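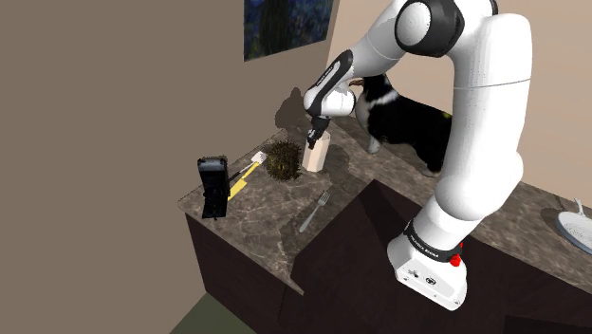 Kulluvby Parish Recipe Transcriptions

Version 2, released Sunday, November 30, 2025

What is in it

The collection holds 3079 handwritten recipes from the Kulluvby area, typed up and lightly tagged. They come from 40 household notebooks lent by families in the parish and in Wanow, the next village along the river. Most are for baking, preserves and pickles. A smaller share covers home remedies, soap and stain removal, and these are kept in a separate file so that they don't turn up in a search for supper.

Files

recipes.csv - one row per recipe
remedies.csv - same columns, household and medical entries only
notebooks.csv - one row per notebook, with condition notes
units.txt - local measures and what we think they mean
CHANGES.txt - corrections between versions

Columns in recipes.csv

id: a number that stays the same between versions
notebook: matches the code in notebooks.csv
page: as written by the owner, or blank if the pages have no numbers
title: original spelling
ingredients: one line of text, separated by semicolons
method: original spelling, line breaks removed
title_modern: our spelling, for searching
hand: a letter for each writer in a notebook (A, B, C)
doubt: yes or no

How it was typed

Each page was typed by one person and read back by another. Noura Hakim and Pirmin Haslinger did most of the first typing. Chrysanthi Xenos checked the German and Greek entries in notebooks K11 and K12. Words we could not read are marked [?]. A word we guessed is followed by [?] with no space. Crossed-out text is left out unless the crossing-out changes an amount, in which case both amounts are given, old one first.

463 recipes have "yes" in the doubt column. In most of them it is the quantity that is hard to read. K07 had been stored in a cellar and its last pages are badly stained.

Known problems

Duplicates have not been removed. The plum cake in K03 appears again in K04, K09 and K22 with small changes, and we think the changes are worth keeping.

A "cup" is not the same size from one notebook to the next. Do not convert without reading units.txt.

Oven heat is nearly always given in words: slow, fair, quick. We have not added temperatures.

The hand column is weak for K15 to K18, where two sisters wrote very much alike.

Use

Free to copy, print and change for any purpose, as long as the Kulluvby collection is named. Family names have been taken out of titles where the lender asked for it. Please don't try to put them back.

The remedies are old and some are dangerous - several call for lead or turpentine. They are there to be read and should not be tried.

Corrections

Send them to Natalina Santoro with the recipe id and the notebook code. Fixes received before the end of January will go into version 3, along with the Wanow school cookery book that Ha-neul Yook is still typing.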